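Chapter 5
Sentencing in the Lower Courts

Most people picture a sentence as the end of a long trial, with a jury and a packed public gallery. Very few sentences are handed down that way. The ordinary case is a guilty plea to a minor charge, heard in a few minutes by a judge who has read a short file and has a full list waiting. If you want to know how a legal system treats people who break its rules, start with these cases.

This chapter looks at what judges in the lower courts say they are doing when they choose a sentence, and asks whether we should believe them. The stated aims are familiar: to punish, to deter, to protect the public, to reform. Textbooks, including earlier editions of this one, tend to list them as if a judge picked one off a menu. The record gives little support for that. In the Harkska files, a set of 141 shoplifting cases that we return to throughout the chapter, the judge named an aim in only 53. In the rest, the reader is left to guess.

Shoplifting is a useful place to begin. The goods are often cheap, the facts are seldom in dispute, and the same charge can lead to a warning, a fine or a jail term.

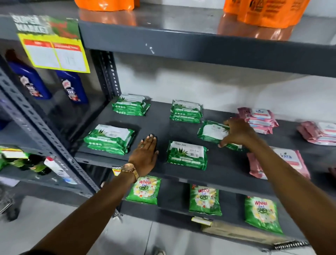

5.1 The trouble with deterrence

Deterrence is the aim that judges name most often and explain least. The claim is simple enough. A person thinking of stealing will weigh the likely penalty and decide against it. For this to work, the person must know what the penalty is, expect to be caught, and stop to think. Each of these is doubtful.

Consider a $500 fine. To a shop manager with a steady wage it is a painful sum. To someone who already owes money to the court it is one more bill that will not be paid. The judge may call both sentences a deterrent, but the word is doing different work in each - or perhaps no work at all.

Supporters of stiffer penalties often point to the town of Danar, where thefts fell after the local court began to impose short jail terms. The fall was real. It also began in July, before the first of those terms was imposed, and two of the largest stores closed in the same year. We should be slow to give the court the credit.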